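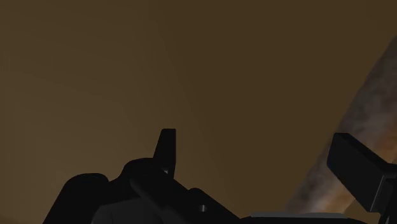
Midcombe trivia night - what should we change?

quizmoth
Thank you all so much for coming! We planned for 60 and had 200 at the door, so I'm sorry about the chairs. What would you like to see next time?

pennyloafer7
Such a fun evening! I'd drop the music round though - it went on forever and our end of the room couldn't hear a note.

Cluneo
Oh please keep the music round, it was our favorite! Just move the speakers, and maybe cap teams at 30.

pennyloafer7
Fine, but make it shorter, and bring back the cheese table!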